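Boards and Panels > Garnuddale Works > Minutes

Garnuddale Site Reuse Panel: Minutes of the July Meeting

July — Recorded by Olga Vallejo

The meeting opened at 6:30 p.m. Minutes of the previous meeting were approved with one correction to the well numbering.
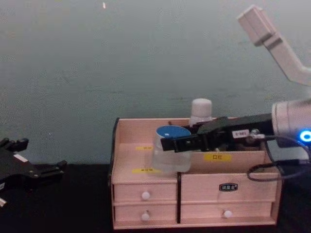
Adoración Arroyo asked that the record show her objection to closing the groundwater item before the solvent results from the east fence line had been received. The objection was noted and the item remains open.

1. Groundwater. Clumia reported on sampling at the former plating works. Of 32 monitoring wells, 30 were sampled in the spring round. The remaining two were blocked and will be redrilled. Chromium exceeded the cleanup standard in 16 wells, all of them south of the rail spur.

2. Soil removal. The Sotiropoulos parcel has been excavated to the depth given in the work plan. Members asked whether trucks could avoid Mill Street during school hours. Clumia will submit a revised haul route — with loading times — before the next meeting.

3. Future use. Urnis presented a draft layout for light industrial use on the 109-acre site. The panel did not vote. Several members requested that the creek buffer be drawn on the same sheet as the building lots.

4. Public comment. One resident asked who will maintain the soil cap after sale. The question was referred to counsel.

Action: O. Vallejo to circulate the spring well data.

The meeting adjourned at 8:10 p.m.

Filed under: Meeting Records, Cleanup and Redevelopment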